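Ferkix Tabletop Arm, two-finger gripper
Sold by Zostholm. Page updated 28th July

Can it do kitchen chores yet? Short answer, some. Pick up and put away, soft or light stuff only.

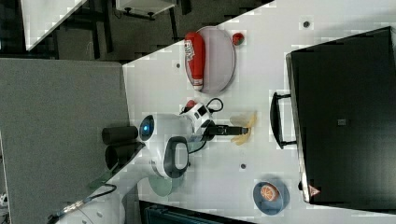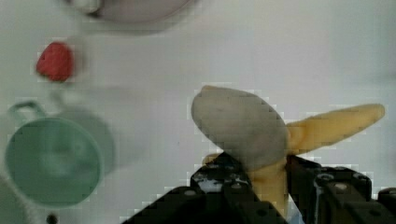

Play food, white table, banana in the gripper.

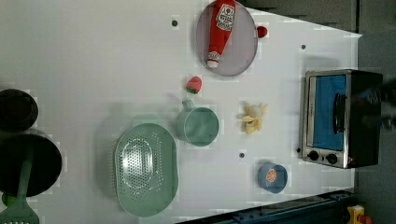 Reading time: 1 min

In the box: arm, gripper, wrist camera, cables. Table not included. Weighs 17 kg, so get help lifting.

Good at: fruit, cups with handles, clearing a small table. Bad at: wet dishes, anything glass, laundry (dont ask). Almost 24 minutes to clear a dinner for two in our own trial, you'd do it in five.

Spare finger pads, pack of 2,000 screws for shops, see Parts. Firmware 583 or later needed for the wrist camera.

Questions on lead times to Lutfa Mollah, Campbell office. Next batch ships form Tullcombe.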